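Clokden Community Help > Home & Desk > Small Spaces

My desk eats everything I put on it. Where does the mouse go?

Posted by plillell_lodger, Thursday evening

I rent a small room with one desk in it, and the desk has become the place where objects go to retire. It's a decent desk. Wood, nice color, wide enough on paper. In practice I have a patch the size of a dinner plate where my arm can move, and the rest belongs to the chargers.

What I want to know is pretty narrow. When I sit down to work, my mouse is never on the mouse pad. It's over by my coffee, or parked on the bare wood, and the pad sits there doing nothing. I put the mouse back, I work, I get up, and next time it has wandered off again to be with the snacks. I've tried a bigger pad (it became a shelf). I've tried a drawer organizer, although I don't have a drawer, which tells you how that shopping trip went. I spent 2,425 points off my Brutel store card on a cable box that turned out to be too short for my power strip. It now holds rubber bands.

So how do you lay out a desk so the mouse has a home and stays in it? And do I deal with the cables first or last? I have Thursday nights free and very little willpower. Please don't tell me to throw out the model kits. We're past that.

11 comments hidden

Caldeira_corner
Helpful: 8

Start with the mouse pad and leave the cables for last. Everybody starts with the cables because they look the worst, and two hours later they're on the floor with a bag of twist ties and a bad back and the desk looks the same as before.

Sit in your chair the way you really sit, slouch included. Put your hand down where it wants to land. The pad goes under it. If there's a mug there, the mug moves, and I don't care how long it's lived there. Most people center the pad on the desk because it looks right from the doorway, and then their hand spends all day somewhere else. Your mouse isn't wandering, it's following your arm.

Next, keep one hand's width of bare wood on every side of the pad. No pens, no glue, no chips. This is the rule I break most often, usually with chips.

Then the tall stuff. Bottles, cans and anything with a pump top should go to the back or up on a shelf if you have one. Tall things near the front of a desk get knocked over by sleeves. I lost a keyboard to a cup of tea that way and I'm still a little bitter about the keyboard. The tea was fine.

Drinks go on the side you don't mouse with. I say this as someone whose mug is currently on the side I mouse with. My own desk:

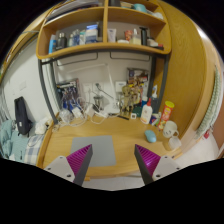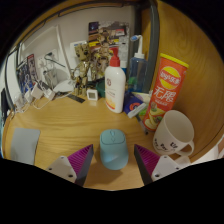 Same desk, same blue mouse, same job to do:
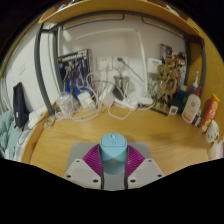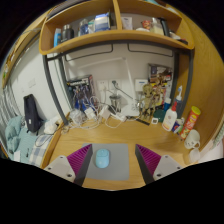 As for the cables, there are only 2 kinds that matter: the ones you unplug every day and the ones you don't. The second kind can be bundled up and pushed against the wall, and you can forget about them until you move out. The first kind needs to come up somewhere you can reach without standing. A binder clip on the back edge of the desk does it, with the cord threaded through the metal loops. You can buy a nicer thing for this. I bought a nicer thing. It fell off in the heat and I went back to the binder clip.

If you can't tell which cables are which, unplug one and see what stops working. If nothing has stopped by the weekend, coil it up and put it in a bag with today's month written on it. My bag says October and I haven't opened it, but I also haven't thrown it away, so make of that what you will.

Keep the model kits. Stand the boxes upright against the wall with the art facing out and they take up half the depth. Lying flat, they attract other boxes.

One more thing, about the cable box. Don't return it. Stand it on its end and it will hold pens — mine holds 4 pens and a screwdriver that I've been looking for in other rooms.

tinroof_tuesday
Helpful: 2

get a trackball. it doesn't move. problem solved

brutel_bargain_bin

I'd do the cables first, sorry. If you put the pad where your hand lands and there's a charger running under it, you'll feel the bump all day and by lunch you'll have shoved the whole thing over to the left. Ask me how I know. You only have to clear the strip where the pad is going, though, so it's ten minutes and you can leave the rest of the nest alone.

Also, are you right-handed with the lamp on the right? Swap it. I moved mine to the other side and the shadow of my own hand stopped landing on everything I was trying to read. Nothing to do with your mouse, but you said you had Thursday free.

Which cable box did you get? If it's the short Brutel one with the flip lid, the end panel pops out and the power strip can stick through. It looks terrible. It does fit, though.

plillell_lodger (original poster)

It is the short one with the flip lid. The end panel did not pop out so much as snap, but the strip is in. Rubber bands have been rehoused in a mug. Moved the pad over to where my arm goes and it looks ridiculous from the door, so I've stopped looking at it from the door. Will report back on the mouse.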